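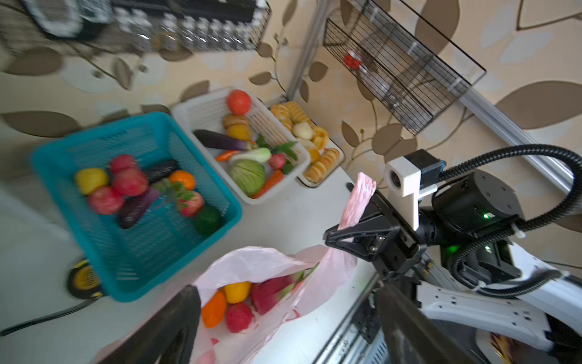 Bukuleo Residents' Forum - Minutes of the Moderators' Meeting, March 2026

Present: five moderators and the legal contact from Lammers. One moderator sent apologies.

1. Minutes of the last meeting
Approved with one correction. In item 4, "deleted" should read "hidden".

2. Letter from Zevetti
The building firm Zevetti has written to us about a thread with 361 posts. The firm says that 20 of these posts are defamatory and asks that we remove them within 14 days. It also asks for the names of the members who wrote them.

The legal contact explained that a bad opinion of a firm's work is usually not a problem, but a statement that the firm took money by fraud can be one. She advised us to keep a full copy of the thread before any change is made.

Decided: the 20 posts are hidden from today, and the thread is closed for new replies. No names are given without a court order. Lammers will write the answer, and the moderators will read it before it is sent.

3. Forum rules
The present text on "offensive content" was found too general. A new text was discussed, but there was no agreement on screenshots of private messages - this point is moved to April.

4. Backup
The Fulteo hosting plan keeps deleted posts for 76 days. It was asked if this can be made longer. One moderator will write to Fulteo support.

5. Costs
The first advice from Lammers cost 195 dollars. Payment was approved, four in favor and one abstention.

6. Other business
None.

Next meeting: April, same room.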